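**Ticket:** Exhibit numbers start over after 99 in merged demand package
**Product:** Dranora, exhibit builder
**Status:** Open, workaround in place

Hello again, and thank you for being so patient with us last time! I'm writing from Stiveneo, where we handle mostly slip-and-fall and stairway claims, and I'm putting together a demand package for a client who fell at a grocery store. It has 214 exhibits (medical bills, mostly, plus the floor inspection sheets). When I merge them into one PDF, everything is fine through Exhibit 99, and then the next one comes out as Exhibit 1 again. The index page in front has the right numbers, so now the index and the stamps don't agree.

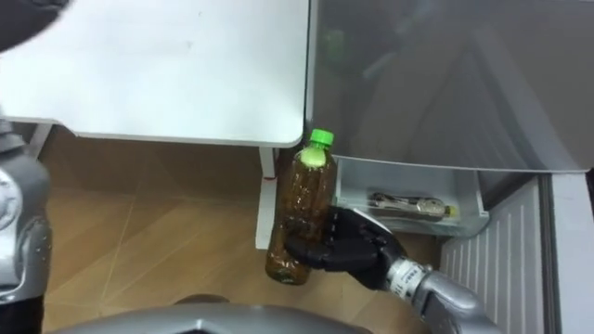

*Amber drink, green cap, black robotic hand*

Things I tried before bothering you:

- Logged out and back in, then merged again. Same result.
- Switched the stamp from bottom right to bottom center. It moved, but the numbers were still wrong.
- Merged only the first 47 exhibits. Perfect.
- Merged the inspection sheets alone, starting the count at 100. They were stamped starting at 1.

That last one makes me think it's the stamp and has nothing to do with the size of the file, but you all know better than I do.
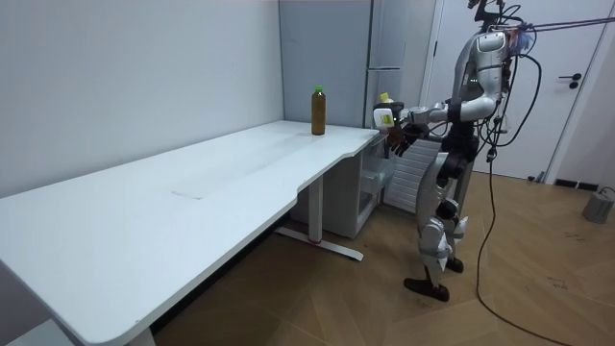

The adjuster has asked for the full package by Sunday night, so I've been printing the index and checking it against the stamps by hand, page by page, with the bills in one pile and the photographs of the aisle in another. It takes over every surface I own. I would dearly love a white desk like that one, with a single bottle of something brown on it and not one sheet of paper! Anyway, the hand check confirmed that no exhibits are missing or out of order. It's only the printed number.

Update, 4:10 p.m.: Sławomir Domański from your team called and had me open the stamp template, which is named Flultby in our account. The number field was set to two digits.

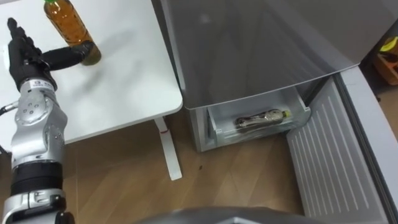 I changed it to three and saved it, and the preview looked right, but the merged file still starts over. He thinks the merge may be reading an older copy of the template. I've sent him the export log and the template file, with the client's name taken out of both.

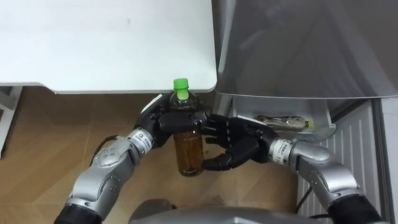 Eugeniusz Krajewska: Thanks for the log, it helped a lot. The merge is using a saved copy called Assunção, and that one still has the two-digit field. Please don't delete it, as your older packages point to it. For now, duplicate Flultby under a new name, choose the copy in the merge window, and run the whole package again. I'll keep the ticket open while we fix the link between the two.

Did that, and the new file runs from 1 to 214 with the index matching. I'm sending it to the attorney for a last look tonight. Could you let me know when it's safe to go back to the regular template? We have 17 more packages waiting behind this one.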